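Nachspielzeit

Als Eirlys Gough in der 84. Minute zum ersten Mal den Ball berührte, hatten wir auf der Gegengerade schon keine Stimme mehr. Eins zu eins gegen Rastar, Viertelfinale, Flutlicht, und im Februar pfeift bei uns der Wind so durch die Stehplätze, dass man die Füße ab der Pause nicht mehr spürt. Egal! Ich hätte an diesem Abend barfuß dagestanden.

Zalusel hatte noch nie ein Viertelfinale gespielt. Noch nie! Mein Großvater erzählte gern von einem Achtelfinale, das im Nebel abgebrochen wurde, und viel mehr gab es nicht zu erzählen. Und nun standen da mehr als 1000 Leute, dicht an dicht, und sangen das Lied mit den drei Strophen, von denen eigentlich jeder nur die erste kann.

Eirlys kam für den linken Flügel. Sie war neunzehn, hatte die ganze Hinrunde mit dem Knie zu tun gehabt und lief trotzdem aufs Feld, als hätte man sie von der Leine gelassen. Der erste Pass ging ins Aus. Der zweite auch. Beim dritten drehte sie sich um die Verteidigerin herum - ich weiß bis heute nicht, wie - und holte eine Ecke heraus, und die ganze Gegengerade schrie, als wäre das schon das Tor gewesen.
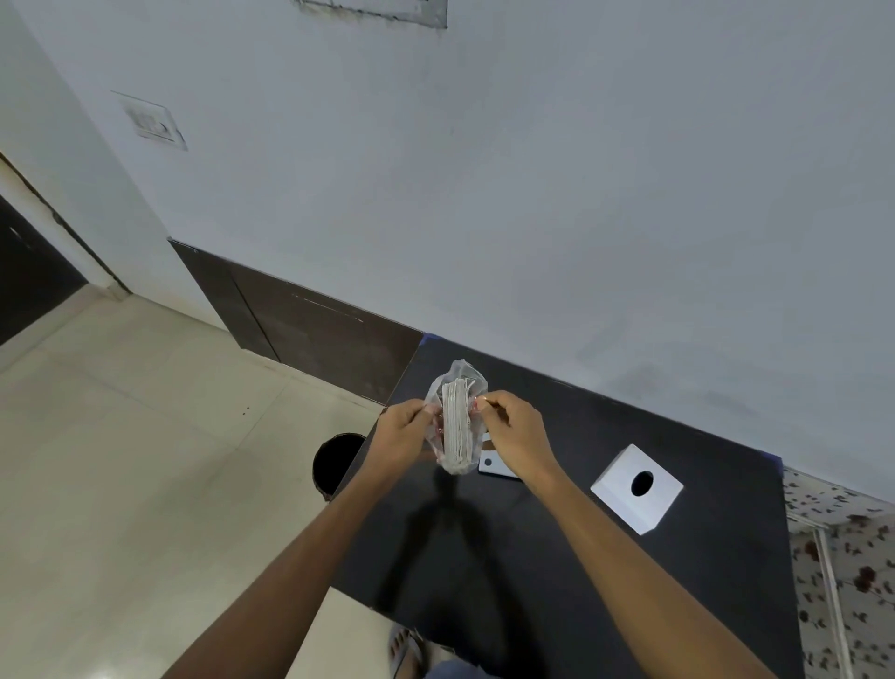 Die Ecke müsse kurz gespielt werden, rief Ryszard Kozłowski von hinten, kurz, um Himmels willen, die Torhüterin komme doch bei jedem hohen Ball heraus! Er rief das bei jeder Ecke, seit ich ihn kannte, und diesmal hatte er recht.

Eirlys spielte kurz. Tsuchiya, unsere Nummer acht, ließ einmal prallen, bekam den Ball zurück, legte quer, und dann war da plötzlich dieser Raum an der Strafraumkante, groß wie eine Scheune. Eirlys nahm den Ball nicht einmal an. Sie traf ihn mit dem Außenrist, er stieg, senkte sich, schlug an den Innenpfosten, und einen Moment lang hörte ich nur dieses Klacken.

Dann lag ich unter vier Leuten, die ich nicht kannte, und Ryszard hatte seine Mütze verloren und küsste den Zaun.

Die Uhr zeigte 90, als die Tafel hochging. Fünf Minuten! Rastar warf alles nach vorn, zweimal rettete die Latte, einmal der Rücken unserer Innenverteidigerin, und ich hielt mich an einem fremden Schal fest und sang die zweite Strophe. Den Text konnte ich auf einmal.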